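Balakrishnan Shenoy wants it on record that he did not set out to write a book about gyms. He set out to cancel a gym membership. The book is what happened in the meantime.

"I had moved out of town," he says. "I sent them a letter. They wrote back to say that letters had to be delivered in person at the branch I'd joined, which had closed. So I asked which branch counted as my branch now, and they said the one nearest my old address. That one was under construction."

He kept paying for 19 months. During that time he took notes, first out of spite and later, he says, with something close to affection. The result is *Sixty Days' Notice*, out in June from Pumley, a small press better known for walking guides.

We meet at a coffee shop in Cellthorpe, where he has lived since the move. He orders a tea and then reads the back of the loyalty card before agreeing to have it stamped.

"People think I'm joking when I do that," he says. "I used to be the sort of person who signed things."

The book is less of a rant than its subtitle suggests (*How I Paid 300 Dollars to Stop Paying*). A good third of it is about front desk staff, whom he likes. He interviewed a lot of them, mostly people who had quit, and found that they'd been given a script for cancellations with a branch for every answer. If the customer said they were moving, the script asked where. If they said they were ill, it wished them well and offered a freeze.

"One woman told me the only answer with no follow-up was prison," he says. "She had a member who tried it. He came in to deliver the news himself, with his gym bag."

I ask whether he ever used the gym while he was paying for it.

"Twice. I drove back. It took an hour each way, and both times I was so angry by the time I parked that I did very well on the rowing machine."

These days he exercises at home, without a contract, and the last chapter is a mild, slightly grudging account of learning to do that. Home exercise, he writes, has its own paperwork. You have to move the chair. You have to find the other sock. You have to own things, and look after them. 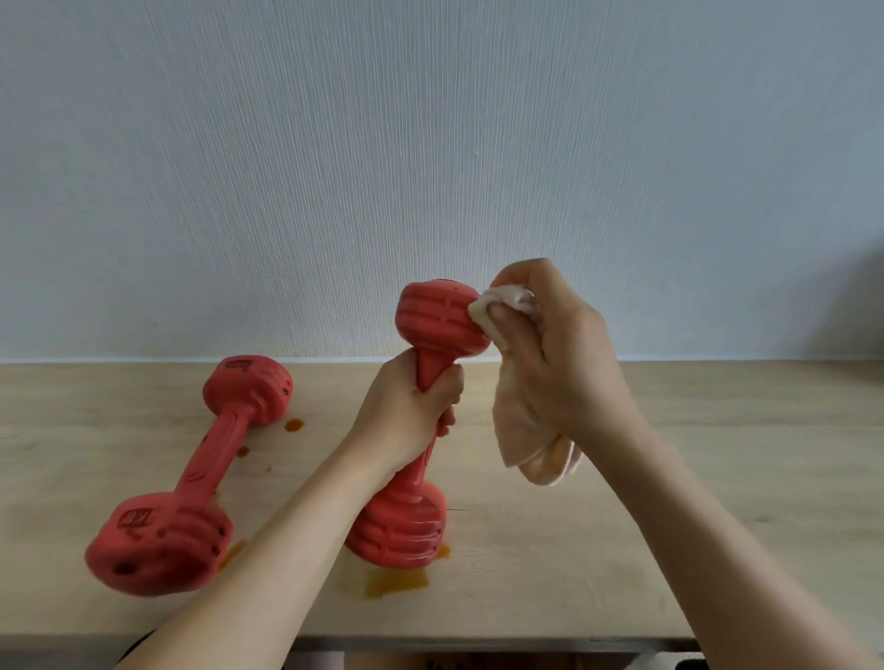
*Two red dumbbells getting a cleaning.*

"At the gym there was a spray bottle and a sign," he says. "The sign did all the work. I had never once thought about who wiped anything down. Now I'm the member and the staff, and I have complaints about both."

He has strong views on advice. He doesn't like being told to treat exercise as an appointment with himself ("I'd cancel, and I'd be very good about it") and he doesn't like the word journey. What he does recommend is reading a contract from the back, where in his experience the termination clause usually lives, somewhere after the part about towels.

His sister-in-law, who read the manuscript, thought the chapter on towels could go. He kept it. I tell him it was my favorite, and he looks pleased for the first time that afternoon.

"There were 5 different towel policies," he says. "They contradicted each other. I have them all in a folder."

The way he finally got out is almost a letdown, and he knows it. A new manager took over, a Mr. Sarmiento, who answered the phone himself, listened to the whole story and canceled the account while Shenoy was still talking.

"I had another 20 minutes prepared," he says. "I asked him if he wanted to hear the rest. He said he had a spin class."

The chain never refunded him. It did send a survey, which is printed in full as an appendix along with his answers, some of them quite long. In the box asking how likely he was to recommend the club to a friend, he wrote that he would need to see the terms.

His next book may be about parking apps, or about a magazine called *Avow* that he has never subscribed to and that arrives every month in his name. He has written to ask them to stop. They replied that he would need his subscriber number – he doesn't have one – and that it could be found in his welcome letter.

"I've started a folder," he says, and asks for the check.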